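Why I stopped translating in my head
Yichen Shao
24th November
14 shares

When I moved to Fairclough I believed that my English was good. I had studied it at school and at university, I had passed the test, and I could read a newspaper from the first page to the last. Then I went to the bakery and the woman asked me, "You right there?" and I answered that yes, I was standing on the right. She was very kind. She waited until I pointed at the bread.

I have been thinking about that morning because my cousin will come to live here in April, and she asks me what she should study before she arrives. I sent her a long message and afterwards I saw that most of it was wrong, so I am trying again in this post.

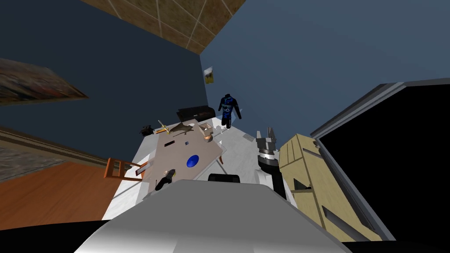 LANGUAGE & DAILY LIFE

For my first two years I did everything in Chinese first. I heard the English sentence, I turned it into Chinese, I prepared an answer in Chinese, and then I carried it back to English like a person who carries soup across a big room. By the time I was ready to speak, the others were already discussing another thing. In meetings I was known as the quiet one. My family laughed very much when I told them this, for at home I am the one who is told to let other people finish.

I tried to repair it with vocabulary. I bought a box of cards and my goal was to learn 3,000 words before the end of the year. I stopped at 2,045 (I still have the notebook with the number written in it) and I was not speaking any faster. I knew "reluctant" and "threshold", but I did not know what to say when somebody on the tram stepped on my foot and apologised. The answer is "no worries", or "you're right", and you must say it in one second or it becomes strange.

What changed things was a small evening class in the room above the Flusano cafe on Burnier Street. The teacher did not permit dictionaries. We learned whole pieces of talk and we repeated them until they were boring: "I was just wondering if", "do you mind if I", "it depends on the day". She said that a grown person in her own language does not build every sentence from bricks, she takes a piece of wall that is already there. I did not like this idea at first -- it seemed lazy to me. I wanted to understand the grammar of each piece before I used it.

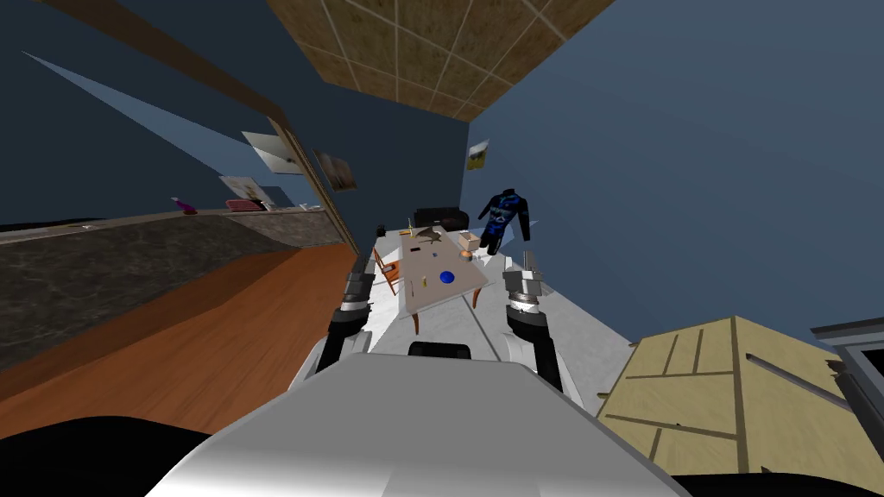 She would not explain it. When I asked why we say "on the weekend" and the Americans on television say something different, she told me to say it twenty times and ask her again later. I said it at home while I washed the dishes. I never asked her again. One evening I was on the phone with the landlord about the hot water, and after I put the phone down I noticed that I had not used one word of Chinese in my head during the whole call. I had been too annoyed to translate. I sat down on the kitchen floor for a little while. The hot water was repaired on the Friday.

There is a cost, and I want to be fair about it. My Chinese is now a bit slower in some corners. I forgot the word for "deposit" when I spoke with my father, and he pretended not to notice. Also I am a different person in English. I am more polite and I make fewer jokes, and the jokes I make are simple ones about the weather or the football, which I still do not follow. My neighbour Mr Garano, who came from Italy a long time ago, told me that his funny self arrived on a later boat. I think mine is still travelling.
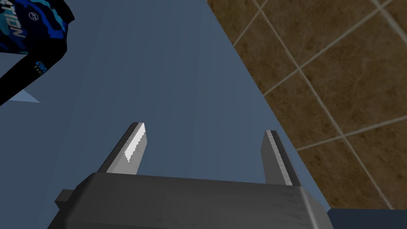 How long does it take before you stop translating?
For me it was 4 years for ordinary talk, such as the shops, the doctor and my colleagues at lunch. For numbers it has not happened. I still count in Chinese, and when somebody reads out a phone number I ask them to say it again.

My cousin asked me the same question and she was disappointed, so I will tell her also what I would do differently. I would keep the cards but write whole sentences on them, with the name of the person I heard each one from. I would listen to the radio in the morning, especially the programmes where people call in to complain about parking, where they speak fast and use the same pieces again and again. I would go to the same shop at the same hour every week so that the small talk can grow from last time. And I would say something when the tram is late, to whoever is standing there, even when it comes out badly.

She can stay with us until she finds a room. I already told her that "bring a plate" does not mean an empty plate.

6 comments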